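Keeping Your Investment Paperwork in Order at Home

Wing-yan Chow
27 August 2020

Most people who own a few shares or funds get more mail than they read. Statements, trade confirmations, dividend slips and proxy forms pile up, and then tax time arrives. The tips below need a desk, a file box and one free evening.

1. Pick one place for incoming mail
Use the same spot every time. A corner of the desk is fine. Brokerage mail goes there unopened until you have time to sit down with it, and household bills go somewhere else.

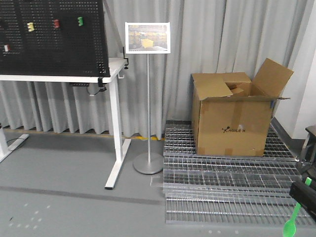

2. Sort by account, then by year
Give each account its own folder. I use Nirkier hanging folders, which hold up well, but any stiff folder will do. Put the newest page in front. Write the account name on the tab in pencil so you can reuse it.

3. Keep every trade confirmation until you sell
The confirmation shows what you paid and what the fee was. If you bought 300 shares and later sold 278, you still need the original page for the ones you have left. Staple the sale slip to it and write the remaining number on the front.

4. Check the monthly statements, then thin them out
Compare each one with your confirmations. Once the year-end statement comes and everything matches, shred the monthly ones. Empty the shredder before it is full or it will jam.

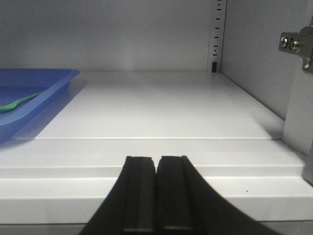

Do I need to keep the annual reports that companies mail out?
Recycle them once you have read them. Current reports are normally posted on the company's website, and they have no bearing on what you paid for your shares.

5. Log dividends as they arrive
A plain notebook works. Write the date, the company, the amount and whether it was paid in cash or reinvested. Reinvested dividends count toward your cost, so don't skip the small ones.

6. Keep tax papers for 7 years
That covers most situations. Mark the discard year on the outside of the box in large numbers and store it off the floor, away from pipes.

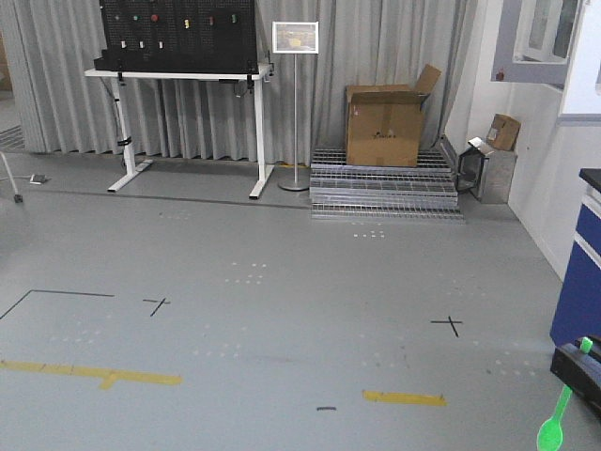

Standing desk with pegboard, gray curtain behind.

7. Back up what you can't replace
Scan purchase records and save them in 2 places. Name each file with the year first so they line up in order. Check once a year, in March if you do your taxes then, that the files still open.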